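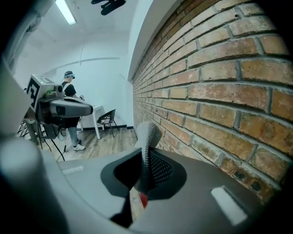 A curved brick wall. The bricks lie in level rows with gray mortar between them.

Walls and Signs: A Page for Young Readers
Mortar is the paste that holds bricks together. It goes on soft and then sets hard. Old bricks may turn pale or dark with age.

Many buildings also keep a fire extinguisher. A sign can show how it is used. Children should leave it alone and tell an adult about any fire. 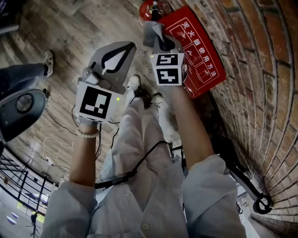
A red sign with white writing and drawings about using a fire extinguisher.

Andard Children's Learning Office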